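Open Day at the Durnwood Handling Laboratory — Gallery

The Durnwood Handling Laboratory opened its doors to visitors on 2 December 2022. Guests were received in the main building and taken through the working areas in small groups, each tour lasting 49 minutes. The day formed part of the Nurkcombe programme, under which the laboratory studies how household goods may be picked up, moved and set down by machine.

Visitors were shown the current stage of the Imo project. In this work an operator carries out everyday tasks using hand-held grippers, and the recordings are later used to train robot arms. The Imo collection held 3142 recordings on the morning of the open day. Bottles, baskets and other ordinary articles are preferred to purpose-made test pieces, and the pump bottle remains one of the more demanding items on the list.

The pictures in this gallery were taken in the demonstration area.

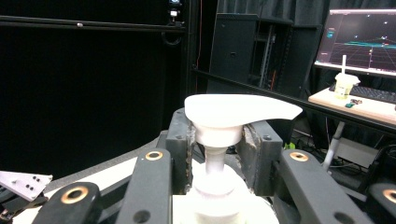

Pump dispenser held at the collar between the two gripper fingers. 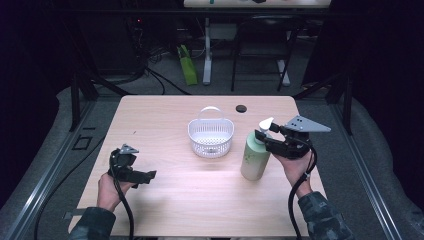
Tabletop work with a gripper in each hand — the right one closed on the pump head of the bottle, with a small white basket alongside.

Among the remarks left on the comments page was one from Akbari, who wrote that the talk had been clear on how a bottle is grasped but had said very little about how firmly, and asked whether the same recordings could be of use for soft packaging such as refill pouches. The laboratory is grateful for the question. Grip force is not recorded at present, and refill pouches will be added to the list of articles in the next stage of the Imo project.

A further open day is planned under the Nurkcombe programme. Places on each tour are limited to 9, and early booking is advised. Schools and colleges wishing to bring a larger party should write to the visits office at Durnwood, stating the age of the pupils and any access needs. Visitors arriving by car should report to Room 122 for a parking permit before joining their group.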